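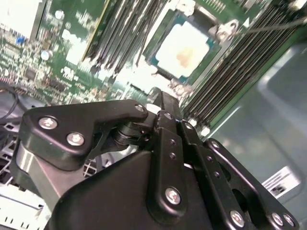
COMMUNIQUÉ DE PRESSE

Les ateliers Drarine remettent en service les serveurs des petites bibliothèques et ouvrent une deuxième adresse à Domovov

Domovov, le 1 juin 2022

C'est avec un très grand plaisir, et aussi, il faut bien le dire, avec un peu de fatigue après des mois de travaux, de cartons et de prises électriques à déplacer, que l'association Drarine annonce l'ouverture de son deuxième atelier de remise en état de matériel informatique, dans l'ancienne imprimerie Thiele, à Domovov. Les locaux accueilleront dès cette semaine les premiers lots de serveurs et de postes de travail destinés aux bibliothèques de village, aux écoles de musique et aux petites archives communales de la région.

Drarine est née d'une idée toute simple : quand une grande entreprise renouvelle sa salle informatique, elle se sépare de machines qui ont encore de belles années devant elles, alors qu'à quelques kilomètres de là une bibliothèque gère son catalogue sur un ordinateur qui met un quart d'heure à démarrer. Depuis ses débuts, l'association a remis en service 382 machines, livrées, installées et suivies par la même équipe (nous y tenons beaucoup, car un serveur que l'on dépose sur le pas de la porte sans un mot d'explication finit trop souvent au fond d'un placard).

« Je me souviens de notre première livraison, dans une bibliothèque installée au-dessus d'une boulangerie, raconte Felicja Kołodziej, présidente de Drarine. L'escalier était si étroit que nous avons dû tout démonter sur le trottoir et tout remonter à l'étage. La bibliothécaire nous avait préparé une soupe, nous sommes repartis à la nuit tombée, et le catalogue tourne toujours sur cette machine. J'y repasse de temps en temps, officiellement pour les mises à jour, et surtout pour la soupe. »

Un lieu pensé pour le travail et pour les visiteurs

L'imprimerie Thiele, fermée depuis longtemps, offre 295 mètres carrés de plain-pied, une vraie rampe de déchargement et de grandes fenêtres au nord, une lumière que les typographes appréciaient et que nos réparateurs apprécient tout autant. La partie avant a été aménagée en salle d'accueil, avec une longue table, des bouilloires et une petite exposition de casses et de caractères retrouvés pendant le chantier. À l'arrière se succèdent le tri, le nettoyage, le diagnostic des cartes mères et de la mémoire, puis l'effacement des disques, effectué sur place avant toute autre opération et consigné dans une attestation remise à chaque donateur.

Les travaux, commencés en janvier, ont été menés avec la société Stutine, qui a repris toute l'installation électrique et isolé la toiture. Le plancher d'origine a pu être conservé presque partout, avec ses taches d'encre, et nous n'avons aucune intention de les faire partir.

« On nous demande souvent si ce vieux matériel tient la route, explique Jannik Grube, responsable technique de l'atelier. Pour un catalogue, une comptabilité, un fonds de photographies numérisées, la réponse est oui, à condition de bien choisir les pièces et de ne pas promettre la lune. Nous gardons un stock de composants de rechange, et quand une carte nous paraît douteuse, elle ne repart pas. Il m'arrive de dire non à un très beau serveur, et c'est toujours un petit crève-cœur ! »

Des ateliers ouverts à tous

Le site de Domovov proposera également des initiations gratuites : comprendre ce que contient un ordinateur, changer une barrette de mémoire, sauvegarder correctement ses documents, reconnaître une alimentation fatiguée. Les séances se tiennent en petits groupes, sans connaissances préalables, et les enfants sont les bienvenus à partir de dix ans s'ils viennent avec un adulte. Un carnet pratique de 116 pages, rédigé par l'équipe et relu par plusieurs bibliothécaires d'une patience admirable, sera offert aux participants. Il a été tiré à 400 exemplaires et restera consultable sur place.

Comment donner, comment demander

Les entreprises et administrations qui souhaitent céder du matériel peuvent écrire à l'atelier en joignant une liste, même sommaire, des machines concernées. L'enlèvement est gratuit dans toute la région. Les bibliothèques, écoles et associations qui ont besoin d'un équipement sont invitées à décrire leur situation avec leurs propres mots ; aucun cahier des charges n'est exigé, et une visite est organisée avant chaque installation.

Contact presse : Felicja Kołodziej, association Drarine, ancienne imprimerie Thiele, Domovov. Visites de l'atelier et entretiens sur demande.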